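Readers wanted: does a bedtime supplement do anything?

Cokstead has bought 290 jars of Stultus, a powder that claims better sleep. We doubt it. Join us for 6 weeks from October.
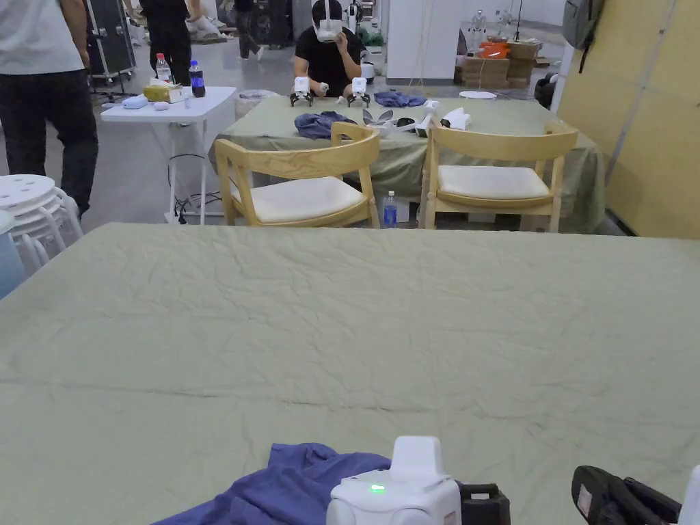

Dimbridge: Do we get paid, or just the powder?

Paid. Keep a diary, and skip it if you take sleeping pills.

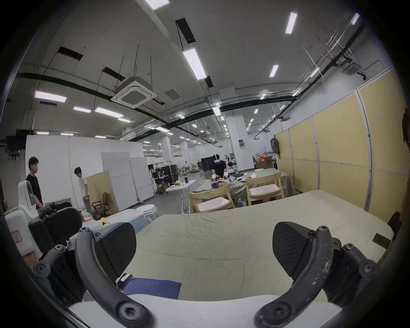
WHO CAN APPLY

Adults who sleep badly — and can admit it if nothing changes.

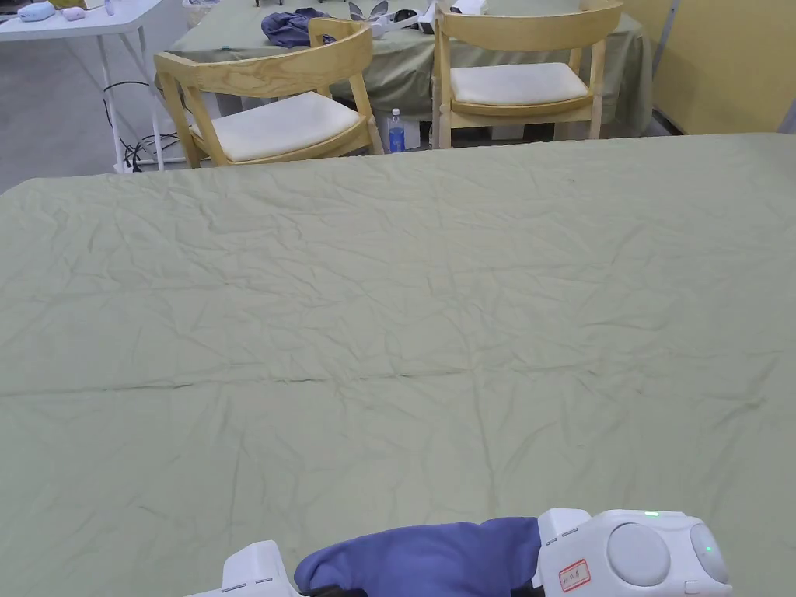
By the Cokstead trials desk

Half of you will get plain flour. Chow, the maker, declined to help.

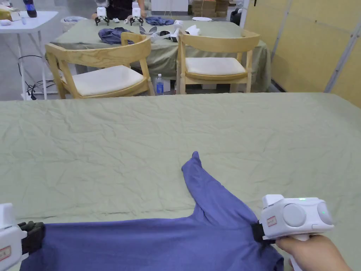

Blue-violet shirt on a green tablecloth

Apply by mail, Box 1534.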